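Notebook, bench 2, drawing task
4 January 2025
Written up by Marwan, corrections from Rawan in brackets

Came in on a Saturday to get ahead of the week and am now level with where I thought I was before the break. The plan calls for 700 good episodes of "draw a closed loop on the tablet" by March. We have 300 on disk, of which Rawan trusts fewer than I do. Today's session added 117 before I lost the will to draw circles.

Setup is the same as the last entry: tablet flat on the white table, drawing app open on a black canvas, one loop per episode, arm goes back up and waits. I turned the tablet partway round between blocks so the policy doesn't learn that tablets only come one way. The app does not turn with it, so the buttons end up sideways and I spent the first block hitting undo when I wanted clear. Undo on a finished loop removes the whole loop, which looks like clear, until you press it once too often. Then I put the clear button on the keyboard shortcut sheet where it should have been in the first place.

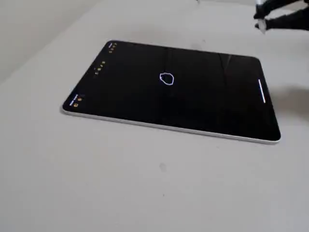

I have been calling these circles in the log, and Rawan has been changing them to loops. Fair enough. My circles by teleop look like potatoes drawn by someone who has had potatoes described to him. What we agreed is that shape doesn't matter for the keep/drop call, closure does. If the end of the line meets the start, keep. If there is a gap you could see from the chair, drop. If you have to get up and lean over the table to decide, drop it and move on, we are not short of chances to draw another one.

[Shape matters a bit. If every operator potato has the same dent in the same place, the model will learn the dent. Please start from different spots on the loop. R.]

I looked back through the first block and she is right, I start at nine o'clock nearly every time and wobble when I get back there. Second block I started wherever the arm happened to come down. It felt worse and the loops got worse, so presumably it's good data.

Drops: 59 from today, not counted in the 117. Most were my own gaps. The rest by cause, as far as I noted them:

pen skated and left no line at all
line started late, so the loop was missing its first stretch
second contact on the way up, leaving a dot inside the loop
operator (me) talking to someone and drawing a spiral

The late starts bother me. In the arm log the contact looks fine, and the app just doesn't register a stroke until the tip has moved a little. A person drawing by hand never notices. The policy is going to notice, because in those episodes it sees the tip down and moving and no line appearing, and I would like it not to conclude that lines are optional. Marked them all LATE in the episode notes and left the files in the reject folder, not deleted. Rawan wants them for the failure set.

Naming: Rocha is the config for this task, Roren is the old one with the whiteboard. I recorded eleven minutes under Roren this morning before seeing it. Fixed by renaming, and the header inside each file now says Rocha too. If anyone finds a whiteboard episode containing a tablet, that one got past me, tell me quietly.

Grip. The fingers are soft, which is kind to whatever they hold and unkind to anyone who wants it to stay at one angle. Over a long block the pen leans a degree or two and the tip lands short of where the last one landed. I now re-seat at the start of each block and write down that I did. Between re-seats I leave it alone, even when it annoys me. Small lean is variety. Big lean is a reject. The line between the two is currently my mood, and we need a number.
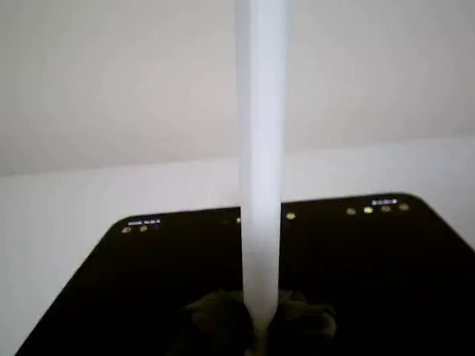 Photo: Rawan Mansour, Hestelville bench log

[Number proposal: compare tip position at the home pose before and after each block. More than 3 mm off and the block gets a flag, more than 5 and we redo it. R.]

Agreed, and I will pretend not to know what that does to this afternoon's second block.

Lighting: overheads only, blinds down. The glass picks up streaks at some tablet angles. Did not try to fix that. Anyone running this later will have streaks as well. What I did do is stop the auto-dim, which was set to two minutes and turned the canvas nearly invisible in the middle of episode 40-something. Those are in the reject folder too, under DIM.

Upload to Tristel started at the end of the session and was still going when I put my coat on. Don't restart it if it looks stuck, the progress bar only moves when a whole block is through.

To do

Rawan: write the home pose check, add LATE and DIM to the tag list
Me: relabel "circle" to "loop" in the old log (all of it, yes)
Me: wipe the table, it has smudges
Either: find a second operator with different bad habits from mine
Ask whether the rejects count toward our disk quota. They probably do.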